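Frequently Asked Questions About Renting a Kitchen at Birka

Thank you so much for your interest in Birka, our shared kitchen in Poltham! We get a lot of lovely emails from home bakers, sauce makers and people with a grandmother's recipe and a big idea, and many of the same questions come up, so we've gathered them here. If yours is missing, please do write to us.

Do I need to have a registered business before I book?

Not for a trial session. Plenty of our members first came in just to find out whether their recipe still worked in a bigger batch (they don't always, and it's much nicer to learn that before you've ordered the labels!). Once you plan to sell what you make, we'll ask for your permit, your food handler card and proof of insurance, and we keep copies in the office.

How long is a session, and how far ahead should I book?

Sessions are 5 hours long, and that includes your setup and your cleaning. New folks almost always forget to leave time for the cleaning, so please be kind to yourself and plan for a good stretch at the end. Evenings go fast from March on, when the farmers market people start getting ready, and mornings tend to be easier to come by.

What about the counters? Can I roll dough right on them?

You certainly can, as long as you've washed and sanitized the surface first, even if the person before you left it looking spotless. Please use a board for anything that involves a knife, and a trivet under hot pots. If you notice a chip or a stain, tell us and we won't fuss, we just like to get to it early.
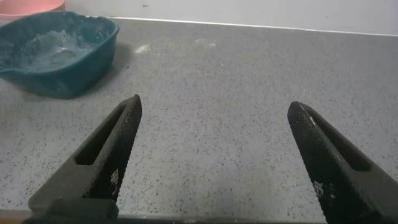

Gray speckled countertop.

For chocolate and laminated doughs, ask for the station farthest from the ovens when you book. It stays a good bit cooler in the summer, and we try to hold it for the people who need it.

Can I leave my ingredients and equipment with you?

Yes! There are 18 dry storage cages, rented by the month, and a walk-in cooler with shelf space by the week. Everything needs a name and a date on it. We've had to toss some beautiful things over the years that had neither, and it hurts every time.

Who do I talk to if something breaks?

Zulkifli Pasaribu looks after the building and the equipment, and his number is on the office door. Please don't try to fix a mixer yourself, however handy you are. For bookings, invoices and anything to do with permits, Prasetyo Harahap is your person, and he answers email faster than he answers the phone.

Can I bring a helper, or my kids?

Helpers are very welcome, and they'll need to sign in and tie their hair back like everybody else. We can't have children under 18 in the kitchen, I'm sorry to say, though the bench out front is shady and the library is just up the street.

Is there parking?

There are a few spaces behind the building for loading. After you've unloaded, please move your car to the Mitham Road lot, which is free in the evenings.

Birka Shared Kitchen, 111 Ginting Street, Poltham | Contact us | © Birka | Page updated September 2024 | Back to top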